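Section 4: Setting up the shared calendar

Right, you've got your Paltlow account, you've confirmed your email and you've picked a password you'll remember. Good, that was the dull bit. Now for the part I enjoy, which is getting everyone in the group looking at the same calendar instead of ringing each other up on a Thursday night to ask who has the hall keys.

I wrote this for our lot in Bolldale and then the Ham group wanted it too, so if I mention a room you've never heard of, just swap in your own. Everything was checked on 25th March with the version that was out then. If your buttons have moved, look in the top menu first.

4.1 Making the calendar

1. Log in on a computer. You can do this on a phone, but the Share page is fiddly on a small screen and I gave up twice.

2. Click New, then Calendar. Give it a name people will recognise. Ours was called "Main" for a whole year and three people had a "Main" of their own already, so now it's "Bolldale Bookings".

3. Choose your time zone. It guesses, and it guessed wrong for me! Every booking was an hour out until July, and I blamed poor Wendelin for all of it.

4. Set the default booking length to 60 minutes. It comes set to 20, and hardly anything we do is over that quickly.

5. Click Save before you leave the page. There's no warning if you don't.

Note: the calendar name can be changed later, but the web address keeps the old one. Ours still says "main" in it and I've stopped minding.

4.2 Adding rooms and tables

Each thing that can be booked is called a "space". A space can be a whole room, or one table in it, or a cupboard if people squabble over your cupboard.

1. Open the calendar and click Spaces, then Add.

2. Type a short name. Long ones get chopped on the month view, so "Long table" is fine and "The long table in the back room by the radiator" really isn't (I tried).

3. Add a picture if you like, using the little square beside the name. It shows up next to the booking form.

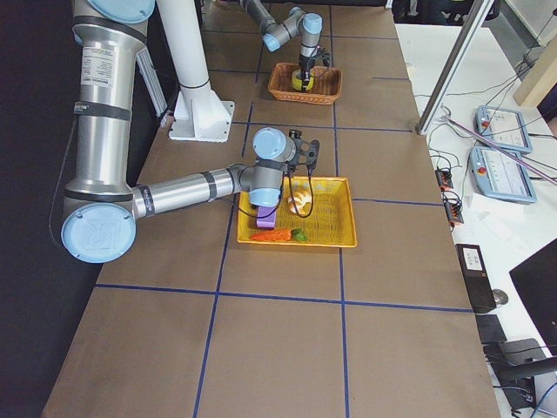 4. Tick "One booking at a time" unless you're happy for people to share.

5. Repeat for the rest. You're allowed 11 spaces on the free plan, which was plenty for us once I took out the ones I'd added just to see what happened.

Caution: deleting a space also deletes every booking in it, past and future. Use Hide if you're in any doubt. Hidden spaces can be brought back from the same page.

4.3 Inviting people

1. Click Share and paste in your email addresses, one per line. Commas don't work, whatever the help page says.

2. Pick what they can do. "View" means look only, "Book" lets them add their own bookings, and "Manage" lets them change anybody's. Be mean with Manage — two people is enough, and make sure one of them isn't going on holiday.

3. Press Send. The invitation goes stale after a while, so nudge people who haven't clicked it. I sent out 59 and had to resend a good many.

If you're bringing old bookings across from Fesen, do that before you invite anyone, or they'll each get an email for every single booking. Sorry again to everyone in Ham.

4.4 Checking it works

Make a test booking in one of your spaces, then ask a friend to try the same slot. They should see it greyed out. Open the space on your phone as well and see that the name and picture have come through.
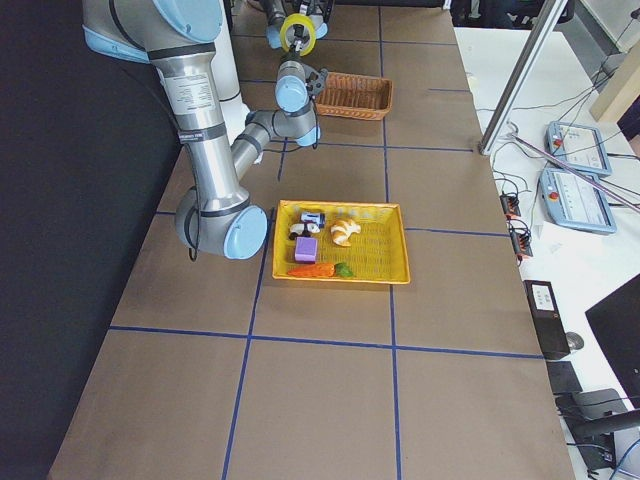
Hyun-seo Myung writes that the greyed-out slot didn't show for her until she'd logged out and back in, and that she'd happily booked over my test in the meantime. She also wants to know whether repeating bookings can skip the school holidays.

Logging out and in does cure it, so try that first. As for the holidays, yes, but you have to do it from the booking itself: open it, click Repeat, then Skip dates, and type them in one at a time. It's slow going. Put the kettle on, and save after each one.

Next is Section 5, reminders and how to turn most of them off.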